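低いところを切りすぎた話と、Illunenのセカンド作業メモ

2022年4月19日 投稿者:管理人

シェア 18 コメント 2

時間ないので箇条書きっぽく書く。あとで直すかも。たぶん直さない。

Illunen名義の二枚目、ミックスがまだ終わってない。先月中に渡すと言っておいて四月も後半。Bernbridgeレーベルの方には昨日メールした。「月末までなら大丈夫です」と返ってきた。ありがたい。胃は痛い。

で、何に引っかかっているかというと低域。前作はとにかく低いところがもやもやで、カセットで聴くと全部ひざ掛けの下で鳴っているみたいだった。それはそれで好きだと言ってくれる人もいたけど、自分ではずっと気になってた。だから今回は最初から切る方針。ドローンもフィールド録音も、各トラックで容赦なくローカット。

切りすぎた。

一昨日の夜に通しで聴いて、やっと気づいた。アルバム全体が床から浮いている。三曲目の頭なんか、冷蔵庫のうなりみたいなパルスが一番の聴きどころのはずなのに、パルスの上の方だけがちりちり残って、おなかに来るものが何もない。ヘッドホンで作業していると脳が勝手に足してくれるらしくて、ぜんぜん分からなかった。MacPhersonの古いモニターに戻したらすぐ分かった。あのスピーカー、音はそんなに良くない。上は引っ込んでるし、右のツイーターは時々機嫌が悪い。でも嘘が少ない。机の下にしまったりしないで毎日鳴らすべきだった。

原因その一。テンプレートに入れっぱなしのフィルター。前作の反省で作ったやつを、全トラックに差したまま忘れていた。しかもバスにも同じのが入ってた。つまり二重。ばか。

原因その二。録音の時点で薄い。去年、川沿いの暗渠の入口で録った素材があって、これが今回の背骨みたいなものなんだけど、風よけのせいで機材側のローカットを入れたまま録っていた。入ってないものは戻せない。持ち上げてもごわごわが増えるだけ。

なので昨日は朝からフィルターを一つずつ外した。外しては聴き、外しては聴き。退屈。コーヒー三杯。ただ、外してみると意外と困らないトラックが多い。ぶつかっていたのは結局ドローン二本とパルスだけで、あとは自分が怖がって切っていただけだった。650Hzあたりの鼻づまりの方がよほど問題で、そこは素直に下げた。下げたらドローンの奥にいた鳥がきこてきた。こんなところに鳥いたのか。録った本人が忘れてる。

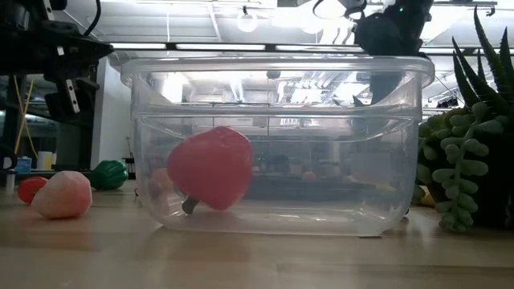
残響の方もやり直している。Wedavixというプラグインを初期設定のまま使うと、部屋の壁が近くて固い感じになる。プレートでもホールでもなくて、説明書にも「空間」としか書いてない。これがドローンにはすごく合うのに、短い音に使うと途端に安っぽくなる。どうしたものかと思ってたんだけど、最近は容器で考えることにした。写真のやつ、透明なプラスチックだけどちょっと曇っていて、口のところが外に開いていて、下に向かって少しすぼまっている。中の赤っぽい作り物の果物は左側に一個だけで、右半分はからっぽ。四曲目がまさにこの配置で、パルスが左寄り、右には何も置いていない。前はその右側が不安で、ノイズやら何やらで埋めていた。埋めると容器の大きさが分からなくなる。だから右は空けたまま、残響だけうっすら回した。底のところにピンクがにじんでいるでしょう、ああいう感じで、音そのものより音の色だけが足元に広がってほしい。Wedavixのダンピングを深めにして、プリディレイは短く、戻りの上の方を曇らせる。それで近いところまでは行った。

まだ完成ではない。五曲目に同じ設定を持っていったら全然だめだった。五曲目は音が多い。容器にぎゅうぎゅう詰めなので、にじむ隙間がない。ここは残響なしで行くかもしれない。もしくは曲ごと落とすか。いや落としたくない。いちばん最初に作った曲なので。

あと音量。これも悩み。静かな作品なので小さく作りたい、でも小さすぎるとカセットのヒスに沈む。前作は沈んだ。今回は一曲目だけ少し大きめに始めて、聴く人がそこでボリュームを合わせてくれるのを期待する作戦。ずるいといえばずるい。昔のテープ作品を聴き返すと、わりと最初に大きい音が来るものが多くて、ああこれはそういうことかと勝手に納得した。違うかもしれない。

知覚の話でいうと、聞こえるか聞こえないかの境目って、聴く場所でまるで変わる。夜中の二時の自室と、昼の電車は別の作品。当たり前なんだけど、作っているとすぐ忘れる。六曲目の終わりに、だんだん小さくなっていく正弦波がある。自室だと消える瞬間が分からなくて、そこが気持ちいい。電車だと始まった時点でもう消えている。どっちに合わせるかずっと迷って、結局自室に合わせた。電車の人ごめん。そのかわりデータ版では波を二本にして、わずかにずらしてうなりを出しておいた。うなりがあると、小さくても耳が追いかけてくれる気がする。

ファイルの整理も地獄。プロジェクトのフォルダを見たら音声ファイルが1,489個あった。ほとんどが「新規録音」「新規録音コピー」「ほんとの最後」みたいな名前。「ほんとの最後」が四つある。どれが最後なのか聴いても分からず、更新日時も引っ越しのときにぜんぶ同じになっていて役に立たない。今日は午前中まるまるこれで終わった。次からは録った場所と機材だけでも名前に入れる。と前作のときにも書いた気がする。過去記事を探すのはやめておく。

機材の話も少し。インターフェースを買い替えたいけど見送り。お金がないのと、いま替えたら全部聴こえ方が変わって、また最初からになりそうで怖い。ケーブルだけ替えた。左右で長さの違うのを使っていたのを、同じ長さにそろえた。音が変わったかと聞かれたら、机の裏がきれいになった。以上。

ジャケットは決まってない。レーベルからは「文字なしでもいいですよ」と言われていて、前作が文字だらけだったのでそれもいいなと思いつつ、背のところに名前がないと棚で見つからない。自分でも前作を棚から探すのに毎回時間がかかる。うすい灰色の背に小さくIllunenとだけ入れるか。灰色だと前作と同じになってしてまうか。うーん。

マスタリングは今回も自分でやります。人に頼んだ方がいいのは分かってる。分かってるけど日程がもうない。前回は仕上げたつもりで一晩寝かせて、翌朝聴いたら片チャンネルだけ大きかったことがあったので、今回は寝かせる日を二日とる。とれるのか? とる。

この前コメントで質問をもらった、フィールド録音のときの手袋の件。薄手のやつなら何でもいいと思います。化繊はこすれる音が入るので、自分は綿のを使ってます。マイクのケーブルを握らないで、ゆるく手首に一周させておくとだいぶ違う。冬は指先が死ぬけど。もう一件の、前作のテープの在庫は手元にはもうないです。Bernbridgeの方に少し残っているはずなので、直接聞いてみてください。

洗濯機が鳴ったのでここまで。五曲目の残響、今夜もう一回だけやってみる。だめなら素のままで渡す。

いいね 18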